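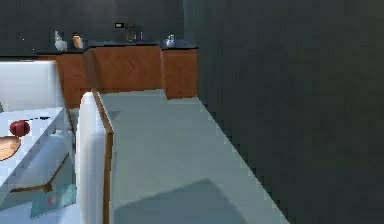 Brumard adds galvanised perforated sheet to its stock range

20 Jul 2022

Metal sheet supplier Brumard has added a range of galvanised perforated steel sheet to its standard stock. Until now the company has sold perforated material to special order only. The sheets are held at its Jestow depot and can be ordered whole or cut to size.

The new range comes in two thicknesses, with round or square holes. Typical uses include machine guards, ventilation covers, shelving, radiator screens and infill panels for stairs and walkways. Plain margins are left on all four edges so that sheets can be fixed to a frame or folded without cutting through the holes.

The sheets are punched by Sárközi, which has supplied Brumard with plain coil and flat sheet for several years. Each batch is levelled after punching and checked for burrs before it is packed. Customers who need a painted finish can have sheets powder coated before delivery, in any of the colours on the current Brumard card.

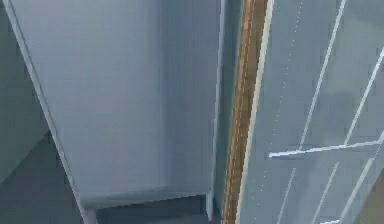

Interior view, panel and white edge strip.

The depot has set aside 1266 square metres of racking for the range, and nearly 80 per cent of the sizes listed in the new price guide are already on the shelf. The remaining sizes will follow in September.

Orders for cut pieces should give the finished width and length in millimetres, the hole pattern and the direction of the rows. There is no minimum order for whole sheets collected from Jestow. Stock levels are shown on the trade ordering system, Zovance, and existing account holders can place orders there with their usual login.

Samples and the price guide are available on request from the Brumard sales office.

ENDS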